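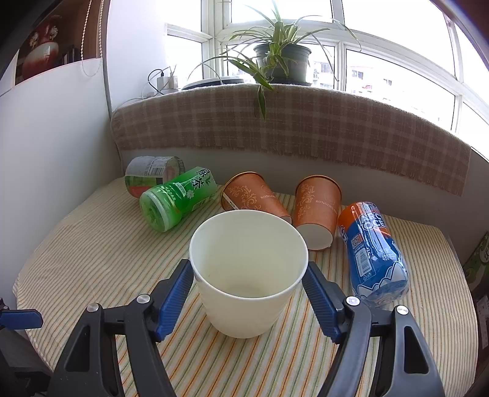

1/ Loading well logs into Pullo before you touch the horizons

Spent the morning bringing 114 wells from the Wallwood block into a new Pullo project. Notes for anyone doing the same.

2/ Set the project CRS first. Pullo reads well heads in whatever system is active and won't reproject them later. I had to delete 30 wells and load them again.

3/ Check the depth reference in each LAS header. Most of ours were measured from kelly bushing, a few from ground level. The importer assumes KB if the field is blank.

4/ Curve names are a mess in older files. Build one alias table (GR, GRC and GAM all go to gamma) and save it with the project. Ours has 139 entries.

5/ Deviation surveys go in after the heads and before the logs. Otherwise the wells load as vertical — no warning, and the tops look fine until you open a section.

6/ Null values: Stametti exports use -999.25, but the older Au files use -9999. Set both or your histograms are useless.

7/ Checkshots last. One well had a time of 528 ms entered twice at different depths, and the import stopped there. Fix the text file and rerun that well only.

8/ Tops and well ties in another thread, probably in June.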